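**Mesura opens Lema demonstration floor to visitors**

April 2019

Mesura will open its demonstration floor to visitors in June. Guests will see operators record table tasks with the Lema hand-held grippers, which are used to prepare training data for robot arms.

Each session lasts 140 minutes and is limited to eight visitors. Operators work standing at a wooden table and carry a gripper in each hand. Printed square markers on the white cubes below the fingers are used to track position.

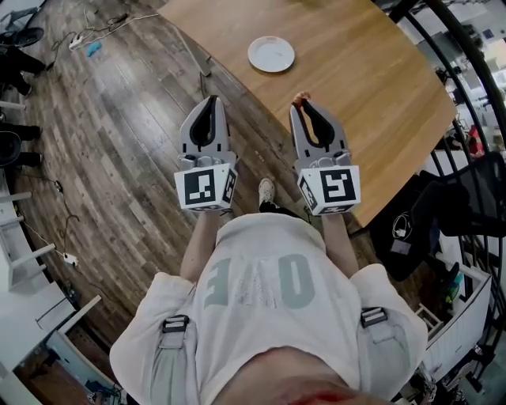
*Reading time: 1 minute*

The task set for the open day is table clearing and setting with plates and small objects. Four operators will take turns. Visitors may try the grippers after a five-minute briefing.

"People ask how the arm learns to close on a small part," said Naomi Nyamweya, demonstration lead at Mesura. "We start with the hand. They can watch that step and check the recordings afterward."

Recordings will be processed on site in Cukiven, the company's review software. The Muleron arm will be shown separately at the end of each session.

Places must be booked in advance through the Mesura front office. Flat, closed shoes are required.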